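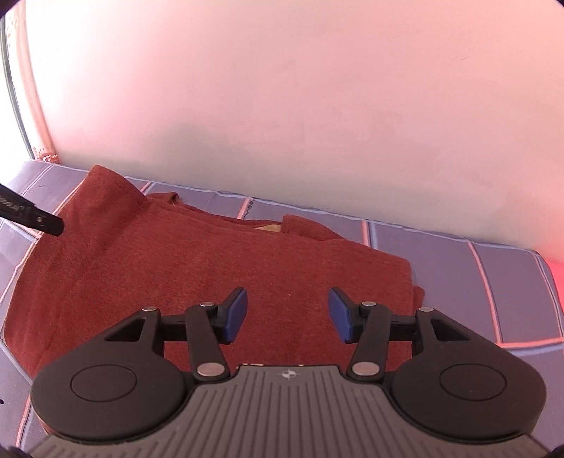

A red knitted sweater on a bed, with the open fingers of a hand-held gripper above it. Folding is still among the hardest chores to automate.

The Sweater Problem

Can a machine do your laundry yet? I asked this question to people at three companies, and from all three I got first a small silence. Then came the word "towels."

Towels go well. A towel is flat, it has four corners, and it doesn't matter much which side is up. At Vullon, a company that builds folding stations for hotel laundries, I watched two arms take towels from a bin and put them on a stack for most of a morning. The stack was not beautiful, but a hotel would accept it. When I asked to see the same arms with a sweater, the engineer on duty went to look for one, and we waited a while.

A sweater has sleeves that hide under the body. It has a collar that stands up when you want it to lie down. The knit stretches, so if you pull one hem, the other side moves a little later and not in the same direction. And a fuzzy surface gives a camera very few clear lines to follow. Where does the garment end, and where is it only a fold? A person answers this with the fingertips before thinking about it.

The Vullon arms found a sleeve on the second try and lifted it. They lowered it across the chest, let go, and the sleeve slid back. After 7 minutes the engineer stopped the program. I folded the sweater myself, badly, in less time than it takes to write this sentence.

Pavo, a smaller company, wants to sell a robot for the home, and its people speak more carefully than their advertising does. In the brochure the robot folds a shirt on a white table. In their test apartment it works on a bed, and a bed is a different matter. The mattress gives way under pressure. The sheet moves together with the clothes, and if the sheet has a pattern, the machine sees still more lines that mean nothing. Of 100 garments put in front of the robot in February, the team tells me, it finished 61 without help. With T-shirts alone the number is much better. They did not want to give me the number for sweaters alone.

Most of the engineers I met use grippers with two fingers, and they defend this choice. Two fingers are cheap, strong and easy to control. For picking up cloth by an edge they are enough, if the edge can be found. Smoothing is where they suffer. We smooth with the flat hand, with the forearm, sometimes with the chin holding the collar. One designer at Pavo told me she had begun to watch her mother fold, and that it made her a little depressed about her work.

On the shop floor the picture is brighter. Zabala, a packing firm in the town of Stalta, gives its machines only one kind of job: polo shirts, new, ironed, always placed the same way by a worker at the start of the line. There the robots fold all day and make few mistakes. But somebody has prepared each shirt for them, and at home this preparing is the chore.

When will it change? The people at Vullon say four years for most clothes in a hotel or hospital. Pavo says two years for the home, and I noticed that the sales department answered this one. I would like to believe them. I have a chair in my bedroom with a pile of knitwear on it, and every Sunday evening feeling I have in my life is connected to this chair.

For the moment, I would buy the machine for towels, if the price were right – and if it did not need more space than the towels.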